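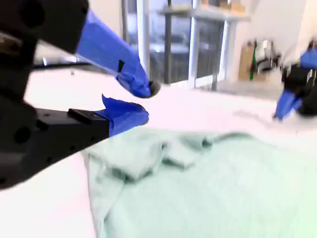
Hiba demande si on peut mettre une serviette vert d'eau au sèche-linge sans qu'elle devienne rêche. Et tant qu'on y est, comment plier un tee-shirt sans avoir un pli en plein milieu, le mien ressort toujours en trapèze... Merci d'avance, j'ai une pile qui m'attend !
Posté par Hiba Chamoun, 2022-09-07

Omar Abu Hammour
Serviette : 40 degrés, pas d'adoucissant, séchoir oui mais court. Secouer avant. Les petites peluches sombres, à enlever à la main avant de plier, sinon ça se balade sur toute la pile. 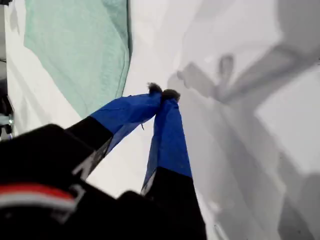
Et si les peluches reviennent à chaque lavage ? demande Hiba.

Filtre à nettoyer alors. Et laver les chaussettes noires à part.

Dinska
Moi je plie rien, je roule. 3 secondes par tee-shirt. 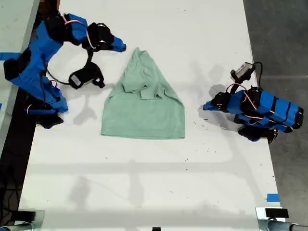
Vikov répond que rouler ca va pour la valise, pas pour l'armoire, tout se déroule dès qu'on en tire un.

Vikov
Pour le pli : tee-shirt bien à plat, ourlet droit, lisser avec la main du col vers le bas. Une manche rabattue en biais vers l'intérieur, puis l'autre pareil.

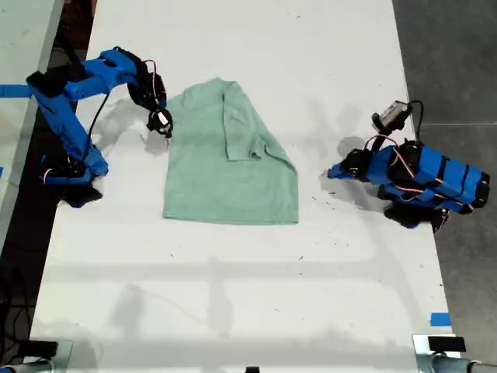
Ensuite les deux côtés vers le centre, et on remonte le bas en trois, jamais en deux. C'est le pli en deux qui marque devant. Le col reste au dessus. Si le tissus est froissé, petit coup de fer avant, pas aprés.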